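Category: Science for Kids > How Things Work
Shares: 24 | Comments: 12

How Heat Moves, and Why Computers Need Help Getting Rid of It

By Kyrylo Nechyporuk
September 2018

Heat is energy that moves from a warmer thing to a cooler thing. It never goes the other way unless something does work to push it. A refrigerator does that kind of work, and it uses electricity to do it. A cup of cocoa left on a table does not. The cocoa gives its heat to the cup, the cup gives heat to the table and the air, and after a while all of them are at the same temperature.

This article explains the three ways heat travels. It then follows the heat made inside a computer, from the place where it starts to the place where it leaves.

What temperature measures

Everything is made of very small pieces called atoms. Atoms are always moving. In a solid, such as a spoon, they cannot wander off, so they shake in place. In a liquid they slide past one another. In a gas they fly around and bump into each other and into the walls.

Temperature tells you how strongly the atoms are moving. In a hot spoon they shake hard. In a cold spoon they shake less. When a hot thing touches a cold thing, the fast atoms bump the slow ones. The fast ones lose a little energy and the slow ones gain it. That exchange is what we call heat.

Temperature and heat are different things. A bathtub of warm water has a lower temperature than a candle flame, but it holds far more energy, and it takes hours to cool. The flame is very hot and very small.

Way one: conduction

Conduction is heat moving through a material, or between two materials that touch. Atoms pass the energy along to their neighbors, like people in a line passing a bucket.

Some materials are good at this. They are called conductors. Silver, copper and aluminum are very good conductors. Other materials are poor at it and are called insulators. Wood, wool, cork, foam and still air are insulators.

You can check this without any tools. Touch a metal door handle and then touch the wooden door. Both have been in the same room all day, so both are at the same temperature. The metal feels colder because it carries heat away from your fingers faster. Your skin does not measure the temperature of the metal. It notices how quickly it is losing heat.

Way two: convection

Convection is heat carried by a moving liquid or gas. Air next to a heater gets warm. Warm air spreads out, becomes lighter than the cool air near it, and rises. Cool air slides in to take its place, gets warm, and rises too. The loop continues as long as the heater is on.

A fan makes convection much faster. It does not make the air colder. It pushes warm air away and brings in cooler air, so more heat can be carried off each minute. Blowing on soup works in the same way.

The old school building in Grirnville was heated by convection alone. The boiler was in the basement, and warm air rose through iron grates in the floor. In December the top floor was comfortable and the first floor was cold enough for coats.

Way three: radiation

Radiation is heat that travels as waves. It does not need air, water or metal to travel through. Sunlight crosses empty space to reach Earth, and you feel it on your face as warmth. A campfire warms the side of you that faces it, and the other side stays cool.

All warm objects give off some heat this way, including people. Most of it is a kind of light called infrared, which our eyes cannot see.

Where computer heat comes from

A computer runs on electricity. Electric current is a flow of very small particles called electrons. As electrons move through a material, they bump into atoms and make them shake harder. The material warms up. Nearly all of the electricity a computer uses ends up as heat.

Much of that heat is made in one part, the processor. It is also called the CPU, which stands for central processing unit. The processor follows the instructions in a program. Inside it is a thin piece of silicon, often smaller than a postage stamp, with a huge number of tiny switches. Each time a switch flips, it gives off a very small amount of heat. One switch makes far too little to notice. Billions of them in a tiny space make a great deal.

If the heat stayed there, the silicon would soon be too hot to work correctly. Modern processors have sensors that check their own temperature. When the number gets too high, the processor slows down. If that is not enough, the computer turns itself off before a part is damaged.

The path out

The heat has to travel from the silicon to the air in the room. It passes through several layers, and each layer has one job.

The first layer is a metal lid that sits over the silicon on many desktop processors. It is called a heat spreader. The silicon is small and the lid is larger, so the heat spreads sideways as well as up.

The next large part is the heat sink, a block of metal with many thin fins. The fins are there for surface area. Air can only take heat from a surface it touches, and a block cut into fins has much more surface than a plain block of the same size. A fan then blows air between the fins.

Between the heat spreader and the heat sink is a thin layer that is easy to forget: thermal paste. The two metal parts look flat, but under a microscope they have hills and valleys. If you press them together, they touch only at the tops of the hills. The valleys are full of air, and still air is an insulator. Thermal paste is soft, so it flows into the valleys and pushes the air out. It does not conduct heat as well as copper does, but it is much better than air. 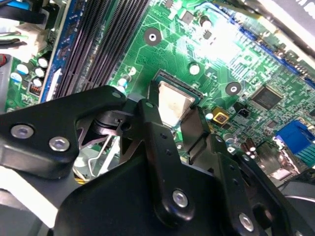 Paste does not last forever. Over several years it can dry out and become stiff. When a heat sink is taken off, the old paste is usually wiped away and a fresh layer is put on before the parts go back together. Leftover paste can keep the new layer from lying flat. The new layer should be thin. A thick layer slows the heat down, as the heat has to cross more paste to reach the metal.

After the heat sink, the path is simple. Conduction has brought the heat to the fins. Convection, helped by the fan, carries it out through the vents in the case. A small part leaves by radiation. The room gets slightly warmer.

Try it: the spoon test

You need a metal spoon, a wooden spoon, a plastic spoon, a mug, some butter and three beads. Ask an adult to pour the hot water.

1. Stick one bead near the top of each handle with a dab of butter. Use the same amount each time and put the beads at the same height.
2. Stand the spoons in the mug with the handles up.
3. Have the adult fill the mug halfway with hot tap water. Boiling water is not needed.
4. Watch for 12 minutes. Write down which beads slide and when.

The butter melts first on the handle that conducts heat best. If no bead moves, place the beads lower and start again with fresh hot water. Spoons of different thickness can change the result, so pick three that are close in size.

Try it: the fin test

Cut two sheets of paper to the same size. Lay one flat on the table. Fold the other back and forth like an accordion, with folds as narrow as you can make them, and push it together until it covers only a small strip of table. Both sheets have the same surface area, but the folded one fits in a much smaller space. A heat sink uses this idea with metal.

Words to know

Atom - a very small piece of matter.
Conduction - heat moving through a material or between things that touch.
Conductor - a material that carries heat well.
Convection - heat carried by a moving liquid or gas.
Heat sink - a metal part with fins that passes heat to the air.
Insulator - a material that carries heat poorly.
Radiation - heat that travels as waves.
Thermal paste - a soft material that fills the small gaps between two metal surfaces.

Tags: heat, energy, computers, home experiments

3,356 views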